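Lista de revisión para la prueba comparativa de pinzas manuales, versión 2. La usamos antes de cada tanda en casa y otra vez al cerrar. Marcad con X lo que esté bien, dejad en blanco lo que no se haya mirado y escribid todo lo que os llame la atención en los comentarios, aunque parezca una tontería (¡las mejores correcciones de la versión 1 salieron de ahí!).

**Equipos en comparación**

| Nombre interno | Tipo | Estado en agosto |
|---|---|---|
| Lallen | Pinza manual, dedos angulosos calados, almohadillas azules | En uso |
| Myklebust | Pinza manual, dedos macizos, almohadillas lisas | En uso |
| Koltance | Controlador y registro de apertura | En uso, firmware pendiente |

Revisión: Gunvor Isaksson. Segunda lectura: Birger Fagerlund.

## 1. Antes de coger la herramienta

- [x] Carcasa sin grietas ni rebabas que puedan arañar la mano
- [x] Gatillo con retorno completo al soltar
- [x] Batería de la cámara bien encajada
- [x] Correa de muñeca puesta
- [ ] Etiqueta de revisión legible

*Comentario (Gunvor):* La etiqueta de la Myklebust se ha borrado con el alcohol de limpieza. La repongo con cinta térmica. Por lo demás, las dos herramientas llegan en muy buen estado y da gusto volver a cogerlas. El gatillo nuevo de la Lallen es una maravilla: recorrido corto, tope claro y ni rastro del crujido que tenía el anterior.

*Comentario (Birger):* Lo de la correa va en serio. En la ronda anterior se me fue la Myklebust al suelo desde la altura de una mesa. No se rompió nada, pero perdimos la calibración y media mañana.

## 2. Dedos y almohadillas

- [x] Tornillos de las articulaciones apretados, comprobados a mano y con llave
- [x] Ningún tornillo sobresale por la cara interior
- [x] Almohadillas pegadas en todo el borde
- [x] Los dedos cierran sin cruzarse
- [x] Ranuras de los dedos libres de hilos y pelusa
- [ ] Desgaste de las almohadillas anotado en la hoja de Koltance

Con tela, las ranuras son el punto delicado. Un hilo suelto se mete en el calado y, al abrir, la pinza arrastra la prenda entera. Hay que mirar siempre a contraluz, con los dedos abiertos del todo, y retirar la pelusa con pinzas de punta fina. Nada de soplar hacia la lente.

*Comentario (Gunvor):* A la Lallen le tocaba cambio de almohadillas a los 1.745 cierres y así se hizo. Las viejas están guardadas en una bolsa con su número por si alguien quiere comparar el desgaste. A mí me parece fascinante: se gastan mucho más por la punta, y eso dice bastante de cómo agarramos cuando tenemos prisa.

*Comentario (Wolfram):* Propongo anotar también quién hizo los cierres. Birger aprieta como si fuera a escaparse algo.

## 3. Cámara

- [x] Lente limpia
- [x] Soporte firme, sin holgura al mover la muñeca
- [x] Ambos dedos visibles con la pinza abierta
- [x] Exposición fijada antes de empezar
- [x] Aviso a todas las personas que puedan entrar en plano

La exposición se fija apuntando al material más oscuro de la tanda. Con la automática, las telas negras y azul marino se quedan en una mancha plana en cuanto entra algo blanco en plano, y después no hay quien distinga un pliegue de un borde. Este cambio lo sugirió Dwynwen Rosser y ha sido, para mi gusto, la mejora más grande de toda la lista.

## 4. Zona de trabajo

Esta es la parte que más ha crecido desde la versión 1. En el banco del taller de Plemberg todo es plano, gris y conocido. En un dormitorio hay almohadas, ropa, puertas que se abren y gente que pasa, y precisamente por eso se aprende tanto. ¡Qué diferencia con el banco!

- [x] Suelo despejado donde se va a pisar
- [x] Puerta acordada: abierta o cerrada durante toda la tanda
- [x] Electrodomésticos y mandos cercanos identificados
- [x] Cables fuera del recorrido del brazo
- [ ] Papeles y cartones retirados de la zona de agarre
- [x] Segunda persona avisada de cuándo empieza y cuándo termina cada toma

*Comentario (Gunvor):* Dejo sin marcar lo de papeles y cartones. En la tanda de la tela oscura sobre la colcha de retales había una hoja de papel en el borde de la cama y una caja de cartón aplanada al otro lado. No estorban al agarre central, pero la casilla pide que estén retirados y no lo estaban.

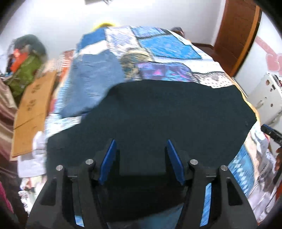 *Texto y revisión: Gunvor Isaksson · Pinza: Lallen · Casa de pruebas, Plemberg · Agosto*

La tela oscura sobre los retales es mi prueba favorita de toda la serie. Tiene un contorno irregular, se extiende sobre la cama y contrasta muchísimo con los blancos y turquesas de la colcha, así que en el vídeo se sigue bien el borde. El problema está en el agarre. Al bajar con los dedos abiertos es facilísimo pellizcar las dos capas a la vez y llevarse también la colcha.

Lo que mejor nos funcionó con la Lallen:

1. Acercarse por un borde de la tela y no por el centro.
2. Bajar hasta notar apoyo y retroceder un poco.
3. Cerrar despacio hasta la mitad, mirar y terminar el cierre.
4. Levantar un palmo y esperar antes de desplazar nada.

Si la colcha sube con la tela, se suelta y se repite desde el paso 1. No se corrige en el aire ni se ayuda con la otra mano. El cojín redondo se deja en su sitio durante toda la tanda, y quien acompaña mantiene las manos fuera del recorrido mientras los dedos se mueven.

## 5. Durante la prueba

- [x] Una sola persona maneja la pinza
- [x] La palabra de parada es «alto» y la puede decir cualquiera
- [x] Dedos propios siempre por detrás de la articulación
- [x] Pausa cada 200 cierres
- [x] Muñeca y antebrazo sin molestias en la pausa
- [x] Todo agarre fallido se guarda igual que los buenos

*Comentario (Teodor):* La pausa se me hacía corta con la Myklebust, que pesa más en la punta. Pedí cambiar de mano y Gunvor me dijo que no, que entonces ya no se podían comparar las tandas. Tiene razón, pero me gustaría una tanda de mano izquierda en la próxima ronda.

*Respuesta (Gunvor):* Apuntada. Me encanta la idea, y además nos obliga a revisar si la correa sirve para los dos lados.

*Comentario (Birger):* En la parada usamos «alto» tres veces. Dos por la puerta y una porque me pareció que la tela se había enganchado en un tornillo. Falsa alarma, pero prefiero parar de más.

## 6. Comparación rápida

Se rellena al final, sin mirar las notas de los demás. En esta ronda se registraron 405 agarres válidos sumando las dos herramientas.

| Punto | Lallen | Myklebust |
|---|---|---|
| Separar una capa de otra | Muy bien si se entra por el borde | Irregular, muerde de más |
| Tela gruesa | Bien | Muy bien |
| Visibilidad entre los dedos | Excelente | Justa |
| Fatiga de muñeca | Baja | Media |
| Limpieza después | Lenta por las ranuras | Rápida |
| Respuesta con Koltance | Sin saltos | Un salto al cierre completo |

*Comentario (Wolfram):* El salto de la Myklebust en Koltance es del sensor, no de la pinza. Lo he reproducido con el gatillo suelto encima de la mesa. Que no le baje la nota por eso, por favor.

*Comentario (Gunvor):* De acuerdo, lo paso al apartado del controlador. Y quiero dejar escrito que la Myklebust con toallas y mantas va de lujo. Agarra con una seguridad que la Lallen no tiene. Si el trabajo fuera solo recoger ropa pesada, me la llevaría sin pensarlo. Para separar capas finas me quedo con la Lallen, y lo de ver lo que hay entre los dedos hasta el último momento engancha de verdad.

## 7. Controlador y registro

- [x] Hora de Koltance igual a la de la cámara
- [x] Cero de apertura tomado con los dedos cerrados
- [x] Espacio libre en la tarjeta
- [ ] Firmware igual en las dos herramientas
- [x] Copia hecha antes de borrar

El cero hay que repetirlo cada vez que se cambian almohadillas. Unas nuevas son más gruesas que unas gastadas y el cierre completo deja de coincidir con el valor guardado. Lo descubrimos tarde y tuvimos que rehacer una tarde entera de datos, así que va en la lista para siempre.

*Comentario (Wolfram):* El firmware lo igualo yo. Hasta entonces, no mezclar curvas de apertura de una y otra en la misma gráfica.

## 8. Cierre

- [x] Herramientas apagadas y con los dedos cerrados
- [x] Almohadillas limpias con paño húmedo, sin alcohol
- [x] Telas y ropa devueltas a su dueño
- [x] Puerta, muebles y mandos como estaban
- [ ] Maletín de transporte con espuma nueva

*Comentario (Birger):* La espuma sigue pedida. Mientras tanto, la Lallen viaja envuelta en una toalla y no le pasa nada.

**Pendiente para la versión siguiente**

- Etiqueta de la Myklebust (Gunvor)
- Firmware y salto del sensor (Wolfram)
- Tanda de mano izquierda (Teodor)
- Separar la casilla de papeles y cartones en dos: zona de agarre y resto de la habitación (Gunvor)
- Probar la misma tela oscura sobre una colcha lisa, a petición de Dwynwen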